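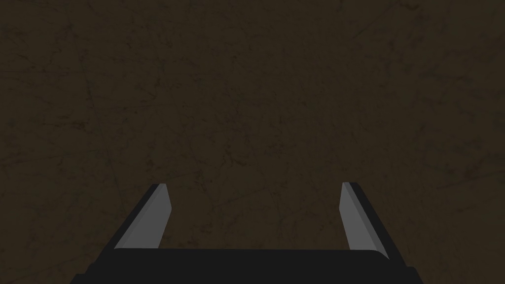
Two-arm setup for a teaching lab, is the quote sane?

Equipment & Purchasing > Budgets

shimstock
Posts: 148
We're a small vocational college and I've been told to put a number on a two-arm robot for household-type handling work before the December budget round. Pick things up off a table, put them somewhere else, that level. Policarpio has quoted us for a Gralteretti upper body with both grippers, plus a year of the Rultum simulator at $2,189 per seat. Their pitch is that the students do most of their hours in simulation and the hardware barely gets touched, so we only need one robot.

I don't buy it, but I'm also the guy who has to explain the alternative. Has anyone here paid for both and would do it again?

dullchisel
Paid for both. Would not do it again in that order. Get the seats first, run a full term on them, and then see whether you still want the robot. Policarpio will tell you the bundle discount expires. Ours had been expiring for most of a year when we signed.

shimstock
That's roughly my gut feeling. The counterargument from upstairs is that if we don't spend the hardware line this cycle we lose it.

fourbar_fran
Then you lose it. A robot nobody has time to look after is a worse deal than no robot. You have a mount, a guard, a risk assessment, somebody's hours, and a service plan, and I'd bet only one of those is on the quote.

kettlecurve
Going to disagree with both of you. Sim-only courses produce people who have never had a gripper slip on them. I interviewed graduates from one of those programs and they could tune a policy all day and could not tell me why you'd put a compliant pad on a fingertip. Buy the hardware.

dullchisel
Fine, but did any of them need two arms to learn about fingertip pads? You can learn that on one cheap arm bolted to a bench. What bothers me about the quote is that the second arm is treated as a given. Look at what the tasks call for. In most of the stock Rultum ones I've run, the left arm goes out to the table and the right one stays parked with its fingers up. You're paying for that arm twice, once in the hardware and again in the service plan.
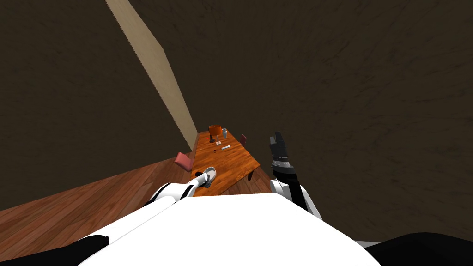 What does the service plan cover on the grippers?

Labor and the drive unit. Fingers and pads count as consumables, so you pay for those yourself, and a crash caused by student code is excluded unless you take the higher tier.

shimstock
Thanks, that's not how the sales guy put it. He said "grippers included."

fourbar_fran
Included in the box! I had the same conversation. Ask for the exclusions page on its own. It's a separate document and they don't attach it unless you ask.

kettlecurve
Every supplier in this price range excludes programmed collisions. That's not a Policarpio trick. I'd be more suspicious of one who covered it.

Also, a still of a parked arm proves very little. You have no idea what that arm is doing for the rest of the task. Plenty of work starts with one hand and finishes with two. Try turning a shoe the right way up and lacing it with one gripper.

dullchisel
Nobody in a first-year course is lacing a shoe with a robot. They'll be happy if they can move it across the table without dropping it. But OK, fair point about stills. Run the whole task list and log how much each arm moves. Rultum writes joint data out anyway. If the right arm is doing real work, I'll take it back.

shimstock
I have a trial seat until the end of the month, so I can do that. What I noticed already is how little the room varies. Same table, lamp with the orange shade at the far end, chairs either side, and only the small stuff on the tabletop gets changed. I was told the license came with "diverse home environments" and I'd like to know how many of those are extra.

bromska_bench
Late adopter here, we run six seats at Bromska. The base license gives you a short list of rooms and the rest come in packs. You can swap the objects as much as you like. Whether that's enough depends on what you want to teach. For grasping it did us fine. For anything that involves moving around a room, you'll be buying packs by the second term.

My real complaint is the walls. Big flat dark surfaces with a scratchy texture and not a thing on them. If your students are training anything with vision, they'll get a model that does great against brown and falls over in front of a window.
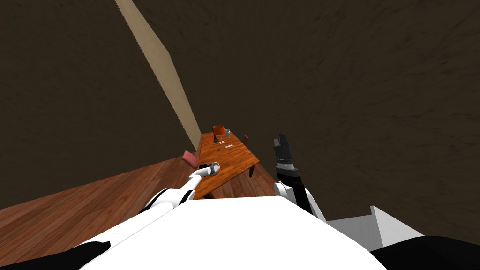 Revised budget, draft 2

shimstock
Took the weekend over this. What I'm now thinking of sending up:

Rultum, fewer seats than quoted, shared on a booking sheet. Still $2,189 each, no discount without the hardware.
One single arm on a bench, from whoever will lend us a demo unit first.
Spare fingers and pads as their own line, so they don't come out of the consumables everybody else raids.
66 hours of technician time for the year. This was zero in the original.
Two-arm platform moved to next cycle, with the joint logs attached as the reason either way.

fourbar_fran
66 hours is light. That's a bit over an hour a week, and you'll burn a big chunk of it in the first month on mounting and calibration. Double it and let them cut you back.

kettlecurve
I still think you'll regret the single arm. You'll write all your course material for it, and then when the two-arm machine arrives you'll have to write it again. Put that in the budget too if you want to be honest about cost.

shimstock
I did think about that. But course material gets rewritten here every couple of years whether we like it or not.

dullchisel
Did you get anywhere with the logs?

shimstock
Partly. I've gone through the tabletop tasks and so far it's lopsided toward the left arm, but there are sequences where both move, and I haven't sorted out whether that's needed or just how the demo was scripted. I don't want to claim more than I have. Policarpio says the newer task set is "fully bimanual." I asked for the list of tasks and got a brochure.

bromska_bench
Ask for the task config files. They're plain text and you can see which arm is assigned a goal. If they won't send those I'd stop the conversation there.

shimstock
Asked this morning. In the meantime one more from the trial seat, from the bowl task.

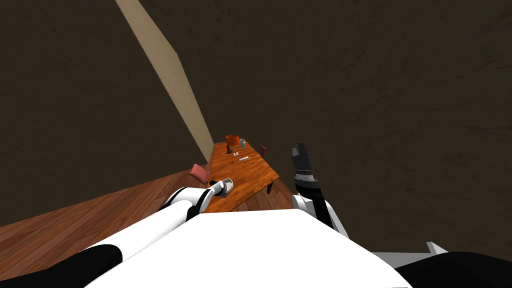
Bowl task, Rultum trial seat. Left gripper at the bowl, right arm up.

kettlecurve
Does the right one do anything later in that task?

shimstock
Haven't checked that one's log yet. Will post when I have.

fourbar_fran
Get the exclusions page before you do anything else.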